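Structured Cabling, Unit 4: Labelling, Records and Testing
Handout to go with the lecture. Tutor: Ruba Zein

Bring this handout to the workshop. The worksheet for the Irnlow building refers to it by section heading, and you will need the sample label codes.

What we covered last time

Unit 3 dealt with pulling cable, bend radius and termination at the patch panel. You should now be able to terminate a four-pair cable on a keystone jack using either of the two wiring schemes, T568A or T568B, and say why both ends of a link have to use the same one. If you are not sure of the colour order, practise it before the workshop. There will be no time to go over it again.

Terms used in this unit

Permanent link: the fixed cable from the patch panel to the outlet, including the connectors at both ends. It may not be longer than 90 metres.

Channel: the permanent link plus the patch cords and equipment cords at either end. The limit is 100 metres in total.

Patch cord: a flexible, usually stranded cable with a plug at each end.

Home run: a cable that goes from the outlet straight back to the panel with no joint in it.

Identifier: the code that appears on the label and in the record. The two must be the same, character for character.

Labelling

Every permanent link gets one identifier, and that identifier appears in at least four places: on the cable near the panel end, on the panel port, on the outlet plate, and on the cable near the outlet end. Put the cable labels where they can be read without undoing a bundle. Between 100 and 300 mm from the termination is a good distance in most racks.

The scheme we use on this course is floor, then telecoms room, then panel, then port. On the second floor, room A, panel C, port 14, the label reads 2A-C14. Use leading zeros for single-digit ports, so port 6 is written 06. Without them a spreadsheet will sort port 10 ahead of port 6.

Do not put people's names, department names or desk numbers in an identifier. These change. At Shboul, the office we use as a case study, the first installer labelled outlets by team, and after one reorganisation the labels on an entire floor were wrong. Samer Moussa went through the relabelling with us in the lecture. There were 142 outlets on that floor, and each had to be traced with a toner before it could be given a new code.

Use printed labels. Handwriting on masking tape fades, and the adhesive dries out in a warm rack. For cables, use wrap-around labels with a clear tail that covers the printed part. Flag labels are easier to read but they catch on other cables when somebody pulls one through.

Records

A record is a table with one row for each permanent link. The columns we ask for are:

Identifier
Cable type and category
Route (tray or conduit reference)
Length as tested
Date tested and by whom
Result
Remarks

Keep patching records separately. The permanent link hardly ever changes, while patching may change every week, and mixing the two makes both hard to trust. The patching record needs only the panel port, the switch and switch port, the cord length and the date of the change.

Drawings go with the table. A floor plan with outlet positions is enough for most small jobs. Mark the tray route on it as a single line, and note every place where the route passes through a fire barrier.

Keep one copy of the records in the telecoms room and one somewhere else. The printed copy in the room should have a revision number on the front page. If you find a printed copy with no revision number, treat it as out of date until you have checked it against the file. 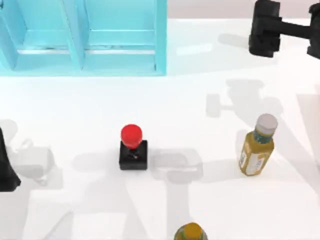 Fig. 4.1. Shelf unit, two compartments.

Spare parts and cords

Sort patch cords by length first and by colour second. People looking for a cord nearly always know how long it must be. Coil each one loosely and fasten it with hook-and-loop tape. Cable ties are not to be used on patch cords, either in storage or in the rack, as an overtightened tie deforms the pairs and can push a link out of specification.

Odent, the supplier we order from, packs its cords in individual bags. Take them out of the bags before you go to site. On a large job the bags fill the work area and someone has to carry them away.

Colour coding is a matter of local choice, but it has to be written down. The scheme in our workshop is blue for data, yellow for voice, red for links that must not be unplugged and grey for everything else.

Testing

There are three levels of test, and you should know which one a customer has asked for.

Verification checks that the wires are connected in the right order and that there are no opens or shorts. A simple wire-map tester will do this. It tells you nothing about how fast the link will run.

Qualification checks whether the link will carry a given service, such as gigabit Ethernet. It is useful on old cabling for which there are no records.

Certification measures the link against a published standard and gives a pass or a fail for each parameter. It needs a certification tester in calibration, and the manufacturer's warranty usually depends on it.

The faults you will see most often are these:

Split pair. The wire map looks right pin to pin, but the wires have been taken from different pairs. Cheap continuity testers miss it. A certification tester shows it as very poor near-end crosstalk.

Reversed pair. The two wires of one pair are swapped at one end. Re-terminate that end.

Excess untwist. The pairs have been opened out too far at the jack. Keep the untwisted part under 13 mm.

Over length. Check the route before blaming the tester. Boris Kubíček's example from the Ruvness job was a link that failed on length because a slack loop had been left above the ceiling and then forgotten. Check too that the tester has been set to the right cable type, as a wrong velocity setting gives a wrong length.

Save results under the same identifier that is on the label. Do not accept the automatic numbers the tester offers. On Ruvness there were 1041 results to hand over, and matching them to the labels afterwards would have taken longer than the testing did.

A marginal pass, shown with an asterisk on most testers, is a pass that falls within the accuracy limits of the instrument. Some customers accept them and some do not. Ask before you start. In your worksheet, count a marginal pass as a pass but put it in the remarks column.

Exercise for the workshop

Work in pairs. Each pair gets a twelve-port panel with faults already put into it, and an incomplete record sheet.

First, find and name the faults. Then correct the record sheet so that it agrees with the panel - change the sheet and leave the panel labels alone. Last, write a short note to the customer saying what was found and what should be done. Half a page is enough. Leave out abbreviations the customer would not know.

Qusai Chidiac will be in the workshop to sign out the testers. Return them charged, with the leads in the case.

Reading

Read the chapter on administration in the course book, and the first two pages of the Irnlow specification. The appendix on optical fibre can wait until Unit 6.

Worksheets go to Ghassan Najjar by 22 November 2025. Put your group number on every sheet.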